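# About Tellell

Tellell is a small peer group for people who are uneasy with everyday touch. That covers handshakes, pats on the back, crowded sofas and the kiss on the cheek that relatives expect. We meet in Ocampo and run two groups, one for adults and one for parents whose kids don't like being held.

Soledad Medrano started the group after years of standing at the far end of the room at family parties. The first meeting had seven people. We now have 40 on the list, and 13 or so is too many for one evening, so please sign up first.
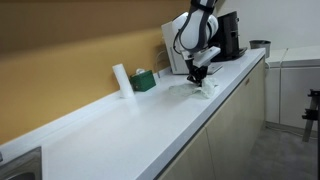
## What we do

Meetings last two hours. We sit in chairs with space between them and talk about whatever came up since last time. In June the subject was weddings and it ran over.

Damián Alvarado leads the adult group. He is a retired school counselor and still greets everyone with a nod. Soledad Cuautle leads the parent group and keeps our booklet, *Saying Hello Your Own Way*, up to date.
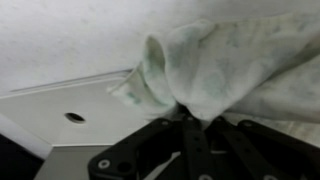 We don't train people to put up with contact. Some members have decided they want to try more of it, and some have decided they're fine as they are. Both keep coming. Touch that you don't want is not a test you have to pass.

We are not therapists. If you need one, Cirilo Cortés keeps a list of local names and will send it to you.

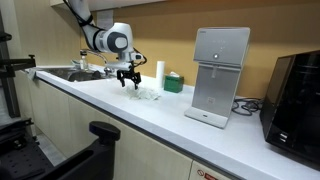 New members usually ask what they should bring. The answer is nothing, though plenty of people find it easier to talk with something in their hands. It can be very ordinary: a plastic bag, crumpled like the one on the counter by the sink, does the job, and so does a pen cap. Coffee is at the break, and you can stay in your seat for it.

## Contact

Write to Aurelio Rosales through the form on this site. Tell him which group you want and whether you'd like a call before your first meeting.

Page last updated 2025-12-18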